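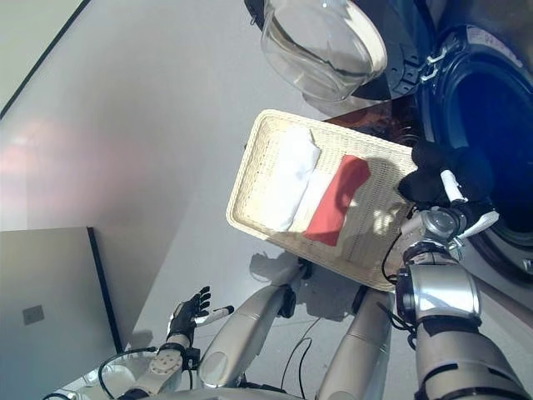 Two folded cloths, one white and one red, in a wicker tray by the washing machine.

The Town That Washes Together

In Vurham the first thing a visitor notices is the smell of soap. It comes from the long stone building beside the river, where the people of the town have done their washing since the time of their great-grandparents. Most families have a machine at home now, and still they come.

I arrived on 23rd July, with a small suitcase and a shirt that had suffered from the train coffee. My landlady looked at the shirt and gave me directions to the wash house before she gave me the key to my room.

The building was put up when Vurham had 709 inhabitants and one well. Each street had its own day, and this order was written in a book which can be read in the town hall. Chidiac Street had the Monday, and its families are still a little proud of this, for on Monday the water in the basins was fresh.

Frauke Engelhardt grew up on that street. She is a retired teacher, and she has collected the stories of the wash house for many years. "My mother heard about every wedding here before the priest did," she told me. "Also about some weddings which then did not happen."

The old basins closed when the pipes became too weak. For two winters the house stood locked, and there was a plan to make a parking place from it. Henrik Görtz, a plumber from the next town, Grorkosham, offered to repair the pipes if the town would buy the material. A collection was made from door to door, and 600 households gave something. Today there are machines along the north wall, and on the south side the stone basins are again full of water. A wash costs two coins and the basins are free.

I asked Mr. Görtz why he did so much work for a town where he does not live. He thought about it for a long time. "The pipes were interesting," he said.

In September the town holds its linen fair, which is called Zulodness after an old word for the last warm wind of the year. Lines are hung across the main street from window to window, and every house brings out its best tablecloth. Last year 1,000 guests came to eat plum cake under them. It rained in the afternoon – as it often does – and the guests helped to carry everything inside.

My shirt was washed on my second morning, in the basin nearest the door. A woman whose name I did not learn took it out of my hands, because I was rubbing it in the wrong direction. The coffee stain is now light yellow. She told me to come back on Monday.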